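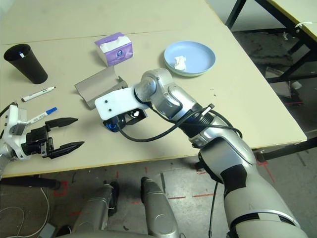 Slide 1: white tabletop, yellow edge trim

Speaker: Wanda Holloway, 20 minutes plus questions

Open with the Kundalitz library refit. Two floors, 280 seats, finished in June. Say who paid for it, then move on.

Main point: people choose a seat by the edge of the table. Corners go first, then the window side. The middle fills up after 11.

Read out the Guklow survey figure — 2,963 replies, over half asking for quieter tables. Pause here.

Costs: 18 tables were re-edged and kept. Soledad Zúñiga has the price list if anyone asks.

Skip the lighting part if we are running late. Thank Josiane Roussel, then take questions — repeat each one for the back row.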